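[cell-maint] Re: 손 달린 셀, 비닐이랑 주름관 정리 어떻게들 하세요?

보낸 사람: Mafalda Ramalho
받는 사람: cell-maint 메일링 리스트
날짜: 8월 23일 금요일

Dineo Maluleke 님이 쓰신 글:

> 안녕하세요, Sumberg 쪽 Dineo입니다.
> 저희도 드디어 네 손가락짜리 핸드를 팔 끝에 올렸습니다. 집게 쓰던 셀을 그대로 물려받은 거라 프레임이나 선반은 손댄 게 없고요.
> 문제는 팔뚝입니다. 먼지 때문에 비닐을 씌워 놨는데 손목을 돌릴 때마다 비닐이 손 쪽으로 기어 올라와요. 테이프로 붙이면 뜯어지고, 꽉 감으면 손목이 끝까지 안 돌아갑니다.
> 그리고 손 바깥쪽 나사는 얼마나 자주 보시나요? 설명서에는 "정기적으로"라고만 되어 있어서 답답합니다.
> 마지막으로 하나 더, 손목 카메라 화면에 비닐 반사가 하얗게 들어오는데 그냥 두고 쓰시는지 궁금합니다.

Dineo 님, 반가워요! 비닐 얘기 나오니까 남 일 같지가 않네요. Condska 라인에 핸드 올린 게 5월이었는데, 처음 2주는 정말 비닐하고만 싸웠던 것 같아요(작업은 언제 하냐고 Baptista 쪽에서 전화도 몇 번 왔고요).

비닐부터 말씀드릴게요. 저희는 테이프는 포기했습니다. 접착제가 팔에 남아서 닦는 게 더 일이더라고요. 지금은 투명 비닐을 일부러 헐렁하게 감고 그 위에 꼰 끈을 비스듬히 한 번 걸쳐 둡니다. 보기에는 좀 쭈글쭈글한데, 손목이 돌 때 남는 주름이 알아서 펴졌다 접혔다 하니까 당기는 데가 없어요. 끈은 똑바로 두르면 돌리다가 미끄러져 내려가고, 비스듬히 두면 제자리에 있습니다. 묶는 자리는 꼭 팔꿈치 쪽으로 하세요. 손목 가까이에서 묶었다가 매듭이 걸려서 보호 정지가 하루에 3번 뜬 날도 있었어요.

팔 윗부분 주름관은 손대지 마시고 그대로 늘어뜨려 두세요. 저는 깔끔해 보이라고 케이블 타이로 바짝 당겨 놓았다가, 팔을 제일 멀리 뻗는 자세에서 관 끝이 빠졌습니다. 여유는 눈대중으로 정하지 말고, 팔을 제일 먼 자세와 제일 접힌 자세에 한 번씩 세워 놓고 보면서 정하시면 돼요. 저희는 그 자세 두 개를 아예 점검용 프로그램에 저장해 놨어요.

나사 얘기요. 손 바깥쪽에 두 개 보이시죠? 저희 핸드는 손가락 뿌리 쪽에 있는 게 일자 홈 둥근 나사고, 손목 쪽 작은 게 육각입니다. 이거 은근히 짜증나요, 공구를 두 개 들고 가야 하니까! 저희는 2000사이클마다 보기로 정했다가, 첫 달에 육각 쪽이 548사이클에서 벌써 살짝 돌아가 있는 걸 보고 처음 한 달만 매일 아침 보는 걸로 바꿨습니다. 그 뒤로는 잠잠해서 다시 원래 주기로 돌아갔고요. 나사 머리하고 몸체에 걸쳐 페인트 마커로 선을 그어 두면 공구 없이 눈으로만 봐도 됩니다. 은색 마커 추천해요. 몸체가 짙은 회색이라 파란색은 하나도 안 보입니다(해 봤습니다).

조임 토크는 여기 적지 않을게요. 저희 핸드 로트하고 Dineo 님 것이 다를 수도 있으니 Ustard 서비스 쪽에 일련번호 불러 주고 받으세요. 답은 빨리 오는 편이에요.

손가락 패드는 교대 때마다 마른 천으로 닦습니다. 예전에 알코올로 닦던 동료가 있었는데 패드 표면이 금방 번들번들해져서 그 뒤로는 안 씁니다. 닦으면서 손가락 네 개를 쭉 펴서 나란히 놓아 보세요. 끝이 가지런하면 됐고, 하나가 튀어나오거나 처지면 영점을 다시 잡아야 합니다.

손목 카메라 반사는 저도 완전히는 못 잡았어요. 조명을 옮기는 게 제일 낫겠지만 저희는 긴 등이 작업대 위로 지나가는 구조라 못 옮겼고, 대신 비닐 주름을 화면 구석으로 몰아 놓는 정도로 타협했습니다. 손끝이랑 손바닥만 가려지지 않으면 쓰는 데 지장은 없더라고요. 무광 비닐을 써 보신 분 계시면 저도 좀 알려 주세요. 카탈로그에서 보기는 했는데 한 롤 단위로만 팔아서 망설이는 중이에요.

참, 집게 쓰던 셀을 물려받으셨다고 하셨는데 선반 기둥하고 가로대 높이는 꼭 다시 재 보세요. 집게는 아래로 내려오기만 하면 됐지만 손은 옆으로 뻗는 동작이 많아서 손등이 가로대에 스칠 수 있어요. 저희도 충돌 모델에 옛날 치수가 들어 있는 걸 모르고 돌렸다가 손등을 3cm 넘게 긁어 먹었습니다. 랙에 달린 상자나 작은 부속들도 모델에 다 넣으시고요. 나중에 달아 놓은 것들이 꼭 빠져 있거든요.

저희가 아침에 하는 순서를 그대로 붙입니다. 벽에 붙여 둔 종이에서 옮긴 거라 말투가 좀 딱딱해요.

아침 점검 순서

1. 셀 정지 확인 후 잠금. 열쇠는 점검자가 지참.

2. 비닐이 손목 관절을 넘어왔는지 확인. 넘어왔으면 팔꿈치 쪽으로 당기고 끈을 다시 건다.

3. 주름관에 찢어진 곳이 있는지 확인. 접힌 골 안쪽까지 손전등으로 본다.

4. 손 바깥쪽 나사 두 개의 표시선 확인. 어긋났으면 조이기 전에 기록부터.

5. 손가락을 펴서 오른쪽으로 뻗는 점검 자세로 두고, 손목 카메라 화면에서 손끝 정렬을 본다.

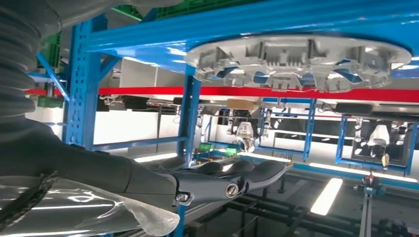 6. 패드를 마른 천으로 닦고, 잠금 해제 후 저속으로 한 사이클 돌린다. 이상이 있으면 Mafalda에게 전화.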